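Ikodley Recipe Card Collection

A plain-text collection of home recipes, typed up from handwritten and printed cards, for anyone who likes to cook from them or tinker with them. 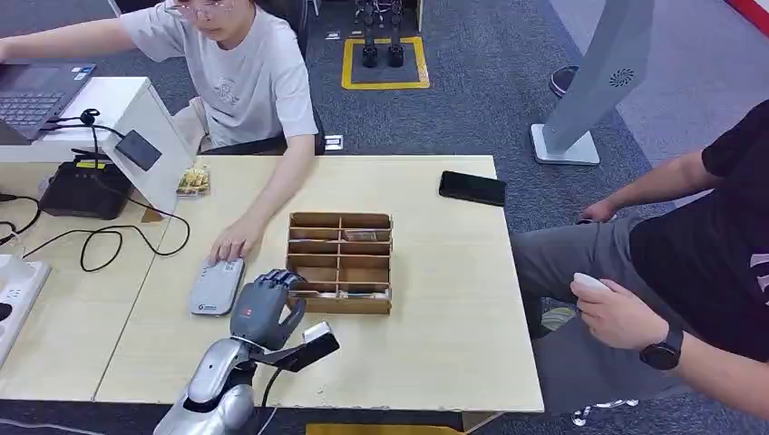 A wooden organizer with open compartments, on a light wooden table.

What this is

Hello, and welcome! The Ikodley collection holds 2865 recipes, nearly all of them copied from cards that sat in kitchen drawers and tins for years before anyone thought of putting them in a computer. The bulk come from two towns, Kirstead and Katene, where there was a long habit of swapping cards at bake sales and church suppers, so you'll meet the same lemon bars over and over with small changes (more butter, less sugar, a pinch of nutmeg somebody swore by). I've kept all of those versions. If you're looking for one correct lemon bar you will be disappointed, but if you want to see how a recipe wanders from kitchen to kitchen, I think you'll have a very nice time in here.

What's in the folder

recipes.csv has one row per card. It's the file most people want.
ingredients.csv has one row per ingredient line, joined to the recipes by card_id.
units.txt explains the old measures, including "butter the size of an egg" and the several sizes of can that stores used to carry.
notes.txt is a long, rambling file of my own remarks on odd cards. Read it with coffee.

Columns in recipes.csv

card_id: a number that never changes, even if a card is later corrected
title: as written on the card, misspellings included
category: one of 7 (breads, cakes and cookies, pies, soups, main dishes, pickles and preserves, everything else)
town: Kirstead, Katene, or blank
method: the full instructions, with line breaks taken out
oven: the temperature in Fahrenheit, or the words used, such as "slow" or "quick"
yield: how much it makes, very often blank
legible: yes, partly, or no

How the cards were typed

Every card was typed by hand and then read against the original a second time, usually on a different evening, when my eyes were fresher. I left the spelling alone in the titles and fixed it in the ingredient lines, so that a search for "cinnamon" finds all the cinnamon. Where a word couldn't be read I put [?] in its place. There are 121 cards marked "no" under legible, and for those you'll get a title and perhaps a stray ingredient or two, and not much else. I couldn't bring myself to leave them out.

Names of families were removed from the titles, which is a little sad, as "Aunt So-and-so's Pickles" is a better title than "Pickles," but it seemed the polite thing to do.

Things to watch out for

Please don't can anything straight from the pickles and preserves cards! Many of the processing times are far too short by today's standards, and some cards skip that step altogether. Look up a current, tested method and use the card for its flavorings.

Flour is by volume everywhere, and it's rarely clear whether it was sifted before or after measuring. "Oleo" has been left as oleo. Cakes take up a lot more room in the collection than vegetables do, so I wouldn't draw any big conclusions from it about what people ate for supper.

Using it

You're free to cook from it, share it, print it, or feed it into a meal planner. The Nelance shopping list script reads ingredients.csv as it stands, as long as you save the file with commas and not semicolons. If you publish something based on the collection, a line mentioning Ikodley would be lovely.

Changes

Version 2 came out in October. It adds the Katene soups, splits pies from cakes and cookies, and repairs the oven column, where "350" had turned into "35" on a whole run of casseroles. If you have the older version, please replace both CSV files together, as the ingredient lines were renumbered.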